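How to Run the Hand-Held Gripper Station at an Open Day

Fellstead Automation Center, Visitor Program

These instructions are for staff presenting the hand-held gripper station during the September open day. Last year the center received 962 visitors, and the station was in use from opening until close. Presenters should read this page in full and complete one practice session with Irfan Magsi before Thursday.

Before the doors open

Collect the gripper tool, the spare pads and the box of paper items from the Trutcombe room. Check that each pad is firmly seated on its finger and that both fingers close evenly. Worn pads may stay in use if they hold a sheet of card when the tool is lifted. Replace any pad that slides on its finger.

Set the table at a height that a seated visitor can reach. Remove tablecloths and mats. Place the visitor barrier 23 inches from the table edge and keep the walkway behind it clear.

Sign in to the recording computer with the station account. The storage drive has room for 3,000 short recordings. If the previous team has left files on the drive, move them to the Vurnar folder before starting.

Presenting the magazine task

The magazine task is the second of the four tasks and the one on which visitors ask the most questions. A thin, flexible object behaves differently from a block or a cup, and the presenter should allow time for several attempts.

1. Lay one magazine at an angle on the bare table. Vary the angle between visitors.

2. Hold the tool with the fingers pointing down toward the table and open them wide enough to span one edge of the magazine.

3. Bring the fingers down so that one pad is over the cover and the other is over the wood just past the edge. Glossy covers reflect the overhead lights strongly, and a streak of glare across the artwork is acceptable as long as the edge itself can be made out.

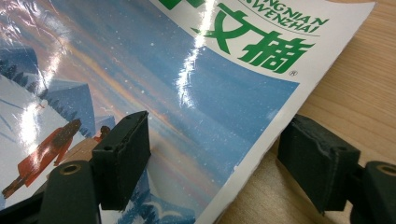
4. Close the fingers slowly. Ask the visitor to watch the edge of the cover and to say when it begins to lift.

5. Raise the tool a short distance, hold for a moment, and lower the magazine to the table. Stop the recording before handing the tool to the visitor.

Assisting visitors

Visitors under 12 must be accompanied by an adult. Show the grip once, then let the visitor work without guidance for the first attempt. Most people press too hard on the cover. Suggest a lighter touch and a slower close.

Visitors who wish to have their attempt recorded must complete the blue form. Forms are kept at the Tănase desk by the main entrance.

Closing the station

Copy the day's recordings to the archive and enter the total in the log. Return damaged magazines separately. Questions about recordings should be directed to Kristýna Kopecký, extension 464.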